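Home | Issues | Methods Notes | Authors | Search
Last updated 14/09/2026

4.2 Does the bed matter as much as we are told?

Most advice on small-parts fixturing treats the bed as the thing to get right. Berrada and Sison's shop guide gives it a whole chapter, and the Toltton catalog sells three grades of slotted aluminum bed on the promise that the better grade holds a fixture board "true." We doubt this, at least for light boards used with thin plates, and the evidence offered for it is weaker than it looks.

The first problem is what gets measured. Flatness figures for a ribbed bed are usually taken along the slats, where a gauge slides easily. A board does not sit that way. It lies over several slats and the grooves between them, so it touches the bed only in strips, and the heights of those strips against one another decide whether it rocks. A bed can score well along every slat and still have one slat standing proud. Of the reports we read, only the one by Agyeman gave readings across the grooves, and he took them on a new bed with no wear on it.

The second problem is dirt. Grooves are said to be an advantage because grit falls into them and leaves the contact faces clean. We have not found this to be dependable. Specks stay on the tops of the slats as well, and a speck under one corner of a board can lift it more than the whole difference between two grades of bed. In our July trials at Zutedbridge we wiped the slats before half of the 154 placements and left them alone before the rest. Wiping made a bigger difference to repeat placement than swapping the Toltton bed for the cheaper Peklow one. We would not lean too hard on that result. The two sets were run on different mornings, and Ghoneim, who did the wiping, knew which set was which.

Third, scratches. Users tend to read a scratched slat as a worn one. Fine lines along a brushed surface catch the light and look dreadful under a strong lamp, yet of the 21 marks we checked with a fingernail and then with a gauge, 20 had no raised edge we could find. The remaining one did, and a few strokes with a stone removed it. How a bed looks tells you very little, and glare makes it worse, as one slat may seem nearly white while its neighbor looks dull.

None of this shows that the bed is unimportant. A long board, or a heavy one, would bend to the surface under it, and we tested neither. Bawa has also argued that our holders were forgiving enough to hide small tilts in the board, so that a plate would stand upright even when the board did not lie quite flat. That is a fair objection and we have no answer to it yet. Tighter holders from Lahlou are on order, and until they have been tried our numbers should be read as applying to loose holders only.

What we do reject is the step from "the bed is flat" to "the plate will sit straight." Board, holder and plate each add their own error, and the published tests stop at the first surface. The arrangement discussed in this section is shown in Figure 3.

Figure 3. Matte fixture board with raised holders, lying on a ribbed aluminum bed below the horizontal rail, and a thin plate held upright.

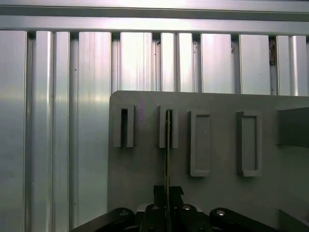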